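Lostetcombe Toy Library: progress report on the play kitchen sets, June

The grant of 3,000 was for replacing the worn play kitchen sets and putting together new ones for loan. Buying is finished apart from one late order from Gonberg. The old sets have been sorted, and 63 pieces were thrown out, mostly cracked cups and food with the paint coming off.

Each new set has cookware, tableware and pretend food. We kept to pieces that a small child can name without help, such as a frying pan, a spatula, a bowl, a plate, an orange and a ketchup bottle. Ese Shehu is writing the contents cards. Cards for the first sets are done and the rest should follow once the Gonberg order arrives.

Loans opened again this month. Families have borrowed sets 71 times in the period covered by this report, and most came back complete. Small food pieces are still what goes missing. We have put aside part of the remaining money for spares and for lids that close properly on the boxes.

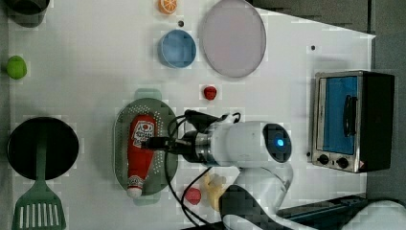

Rakiya Afolabi asked for the ketchup bottle to stay in every set, as her two put it on everything, and wondered whether a second plate could be added so that children don't have to take turns. A second plate will go into each set with the next order.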